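The Sofa Is a Fine Place to Fold

Every February the home pages tell us to clear a "folding zone," usually a counter or a special table. I think the sofa does the job better, and most households already own one.

A seat cushion is wide, flat and at a comfortable height if you sit beside it. The basket goes on the floor next to it. Red sports clothes with white trim show up well on gray upholstery -- no small thing at 5 in the morning before a match.

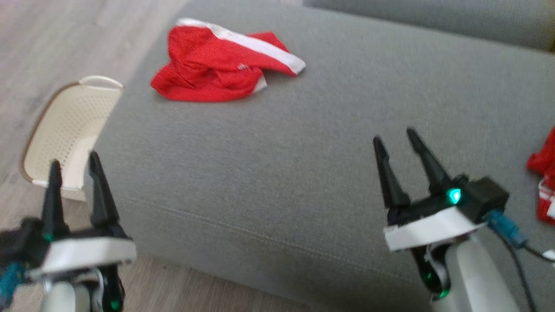

Niall Forsyth wrote in to say that laundry left on a sofa stays there until someone sits on it. He folds on the bed, where he has to finish before he can sleep.

He has a point about finishing. But our bed is upstairs and the washer in our Drullton apartment block is in the basement, two flights below the sofa. I would carry a basket that far only once, and I'd want the clothes folded first.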